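Clalley Guest House – Room Guide
Section 4: Making up the bed

Read this section before you strip the bed. The linen for each room is kept on the shelf marked with the room name. Trindade is the room with the satin sheet and the pink cartoon blanket.

4.1 Clearing the bed

1. Take the pillows and blankets off the sheet, or push them to the sides if there is no clean surface to put them on.
2. Check the folds of the pink blanket for socks and small toys.
3. Pull the sheet toward the foot of the bed, then smooth it outward from the middle with flat hands. Light creases are fine.

Caution: Do not iron the satin sheet on the bed. Take off rings and bracelets before smoothing it – they snag.

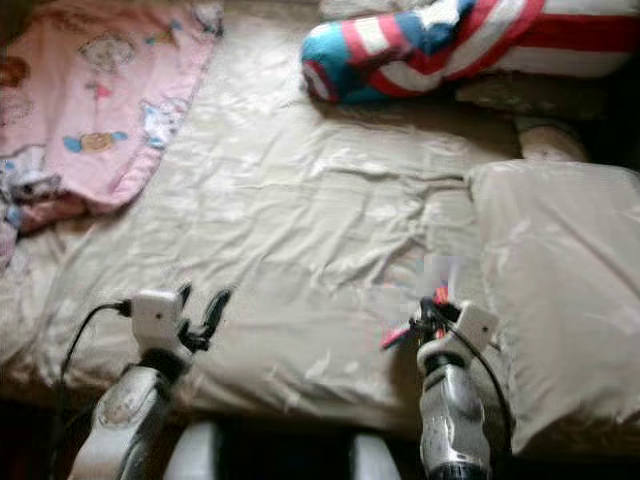 4.2 Placing the blanket and pillows

4. Fold the pink blanket lengthwise with the cartoon side out. Lay it flat along the left edge, starting near the head of the bed. It should reach about halfway down.
5. Stand the grayish-beige pillow up behind the place where the bolster will go.
6. Lay the taupe pillow flat on the right.
7. Set the striped bolster across the head of the bed with the blue end to the left. Its right half rests on the taupe pillow.

Note: The bolster bends a little in the middle. Do not force it straight. 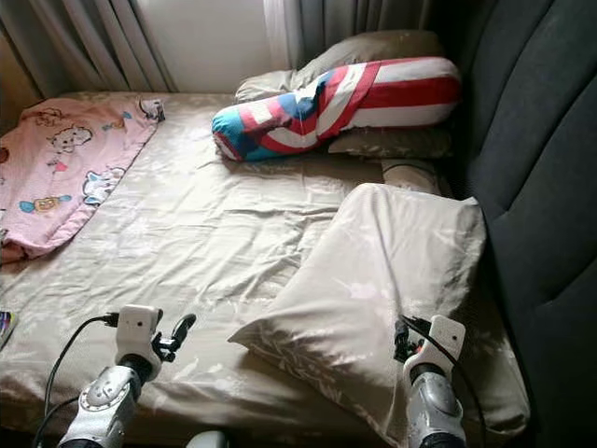
Figure 4-2. Blanket on the left, bolster at the head.

4.3 Spare linen

Spare sheets are in bin 101 in the upstairs closet. Write down what you take on the card inside the lid. Report tears or stains to Tainá Meireles before noon.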